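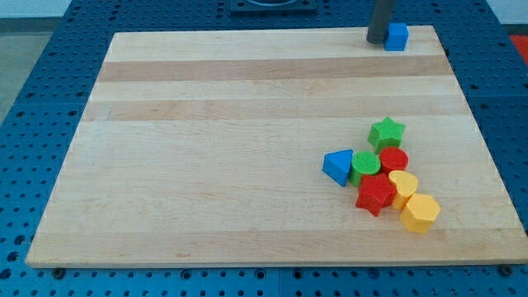

Stars, cylinders, a heart and a hexagon: shape-sorter blocks out of their box and on the maple.

The Yellow Heart Does Not Go There

By Katia Greco
November 2018
6 min read
Print | E-mail

My daughter owned a shape sorter for two years and posted, by my estimate, one block through the correct hole. The rest went in by the lid. She had noticed that the lid came off, and she looked at me with some pity when I kept turning the star a few degrees to the left.

I thought of her when I visited Rekha Devadiga, who collects shape sorters in a narrow house in Vanside and owns 565 of them. They fill what was meant to be a dining room. Dinner is eaten in the hall.

"People assume it's about the boxes," she told me, clearing a chair of triangles. "The boxes are dull. It's a box with holes in it."

What she likes is the blocks, and she likes them out on a board where you can get your fingers around them. A cylinder with a fine texture on its end is a good block. A slick one is a bad block. Stars she judges by their points, which should be blunt enough to step on at 3 a.m. without a trip to the emergency room. Hearts she considers a mistake. They entered the sorter, she believes, to please grandparents, and they have only one way in, so a child who has just mastered the easygoing cylinder is handed a thing with an opinion.

There is a man who disagrees. Noman Farooqui designed sorters for 16 years at Zivholm, a small toy firm that made them in four colors and then, during one reckless February, in five. He defends the heart. He also defends the hexagon, which he calls the honest shape, and which sold badly.

"Parents wrote to us," he said. "They said it looked like a circle that had given up."

The fifth color was mauve. Zivholm made 3000 mauve blocks and sold the last of them as doorstops.

Farooqui is touchy about tolerances. Make the hole too snug and the child throws the block at the dog. Make it too roomy and the triangle drops through the star, the star drops through everything, and you have sold someone a bucket. He still carries a green cylinder in his coat and tries it in things. While we talked he tried it in my coffee cup. It fit, and he seemed pleased, and I got another coffee.

Devadiga's sets are rarely complete. The missing piece is nearly always the triangle, and she keeps a drawer of spares, sorted by color and then by how annoyed she was when she found them. I asked whether she ever puts the blocks through the holes. She said she used to, and then the lids started coming off so easily.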